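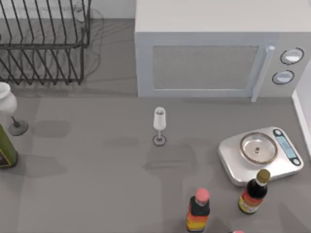
Corkage at a dry hire venue — is this normal?

Posted in Weddings: Venues and Catering, 24/07/2026

We have booked a barn at Nislow for next April and the contract has just come through. It was sold to us as dry hire, so we took that to mean we could bring our own drink. On page 2 it says all alcohol "must be supplied by or through Ledell", their bar firm, and that if we bring our own there is a flat charge of £559 plus glass hire. The charge isn't in the brochure or in any of the emails. We only want to bring fizz for the toast and wine for the tables. Nothing has been signed yet but we have paid a £300 holding deposit. Can they do this, and is it worth arguing?

Grindwood

Dry hire usually just means you get the building and not much else. It doesn't promise anything about drink. Plenty of venues tie you to one bar firm and charge if you go outside it, so they can ask for it if it's in the contract you sign.

You haven't signed yet though, and that is the time to argue. Email the venue (don't phone, you want it in writing) and ask for these before you send anything back:

whether the charge covers toast and table wine only, or everything
whether it includes chilling, serving and clearing away the empties
what glass hire costs per head and what they charge for breakages
whether the deposit is refundable if you can't agree

Send them the brochure page as well and point out the charge isn't on it. Ours dropped the fee for the toast completely once we agreed to let their firm run a paid bar in the evening. Table wine we still paid for — but by the bottle, and it came to a lot less than a flat charge.

Check the deposit receipt too. If there were terms attached when you paid it, those matter more than what anyone told you on the viewing.

Chien

We paid corkage and it was fine. Get the wine on sale or return.

Ledellbride

£559 sounds high to me but it depends how many guests you have. For a big wedding about £5 a head wouldn't be unusual. Work it out per person and compare it with the Ledell price list before you decide, you might find their house wine is not much dearer once you add the glasses on.

Nislow_April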